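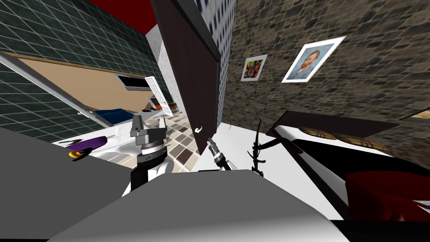
4.2 Budget et plan d'achat du matériel

Accueil | Sommaire | Section précédente | Section suivante
Imprimer | Envoyer par e-mail

Figure 3. Chambre simulée, deux pinces au premier plan, porte brune et lit au fond.

Avant tout achat, simulation. Choix fait dès juillet, budget trop serré pour se tromper de bras. Les deux pinces de la figure 3 servent au chiffrage : portée, encombrement, passage près du lit et de la porte. Textures de murs et tableaux pris tels quels dans la bibliothèque Painemal, pas retouchés.

Deux fournisseurs consultés. Skutano : 3000 euros la pince, délai 7 semaines, port non compris. Corkby moins cher à l'achat mais contrat de maintenance obligatoire, à reconduire chaque année. Sur trois ans l'écart disparait presque. Devis Fendov pour les câbles et l'alimentation : 1148 euros, accepté.

Reste la question du poignet. T. Lacerda préfère un seul modèle des deux côtés (pièces de rechange communes, une seule formation). H. Haldane voudrait garder la possiblité d'un poignet plus fin à droite, pour les objets rangés contre un mur. Pas tranché. Dans le tableau de coûts on a compté deux poignets identiques, variante en annexe.

Non budgété : assurance, remise en état du sol, heures de montage. Le poste « imprévus » couvre les doigts de rechange, rien d'autre. Commande ferme seulement après la deuxième série d'essais en simulation, mêmes pièces, mobilier déplacé. Les licences du simulateur sont imputées au laboratoire, donc hors total.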